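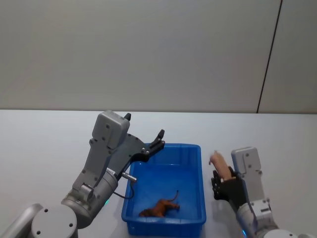
So I finally gave up coffee after lunch, and wow, Friday was rough! I used to have my last cup at 4 (sometimes a second one, don't tell my sister) and then lie there wide awake, rearranging the kitchen in my head. Now it's mint tea, which I don't even like that much. I've slept nearly seven hours three nights running, though, and my mornings feel so much less grumpy. Ask me again in August when the iced latte cravings hit.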